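Pairing soft items: how much should we vary the start layout?

tmarsh_lab

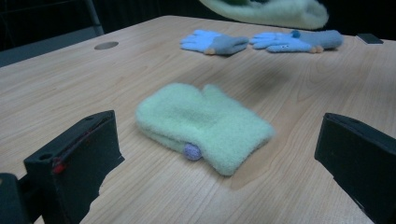
We're collecting hand-held gripper demos for a pairing task, and I need opinions on start layouts before we go further. So far we have 240 episodes from 12 operators. Each one starts with the items mixed up and ends with them in pairs. My worry is thickness. A fuzzy mitten like the green one between the fingers is an easy squeeze, but the blue gloves at the back lie flat, and people grab those all sorts of ways. Should I fix the start poses for the gloves or leave them random?

corus_fan9
Leave them random. If you fix the poses, the policy learns the poses. We did that on Vurala and had to redo most of June.

Piyumi Mridha
I disagree, at least for the first batch. With 12 people you already have plenty of variation in how they grab. Fix the layout, train once, see where it fails, then loosen it up. Also, that mitten has its corner folded over with the pom-pom partly tucked under. Do you flatten those before you start recording?

tmarsh_lab
No, we drop them and go. I could add a rule.

Piyumi Mridha
I wouldn't. Keep the folds -- just write them in the episode notes so you can filter later.

corus_fan9
So folds are fine but random poses aren't? Doesn't add up to me.

Piyumi Mridha
A fold changes one grasp. A random layout changes the whole path.

olora_dan
How many did you throw out?

tmarsh_lab
19, mostly dropped gloves.

olora_dan
I'd put those back in if the operator picked the glove up again and finished. Recoveries are worth having.

tmarsh_lab
OK, I'll go through the 19 tonight. Still undecided on the poses.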